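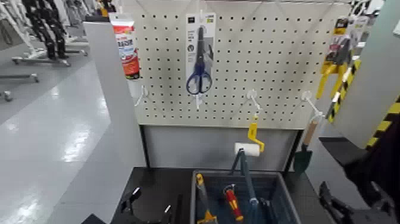
Bemside Tool Library: Frequently Asked Questions

Who can become a member?
Every person over 18 who lives in Bemside or in Preltach. Please bring one paper with your address on it. A phone bill is fine.

How much does it cost?
The membership is $9 for one year. We do not take a deposit for hand tools. For the tile cutter and the floor sander we ask for a deposit, and you receive it back on the same day you return the tool.

How long can I keep a tool?
Two weeks. You can extend it one time by phone, if no other member is waiting for it.

What if I break something?
Please tell us, and do not try to repair it by yourself. Normal wear is not charged. For a lost tool we ask the price of a used one.

Do you also lend paint, sandpaper or nails?
No, these you must buy. The shop at 216 Matheson Street has most of them.

Can I donate my old tools?
Yes, but write to us before you come. We cannot accept gas-powered machines or ladders at the moment.

Can I reserve for a certain weekend?
Yes, up to one month before. In January we are closed for the inventory, so there are no reservations for this month.

Whom do I ask if my question is not here?
Marion Baird answers the mail, usually within two days. You can also leave a note at the desk.

Last changed: 18 August 2024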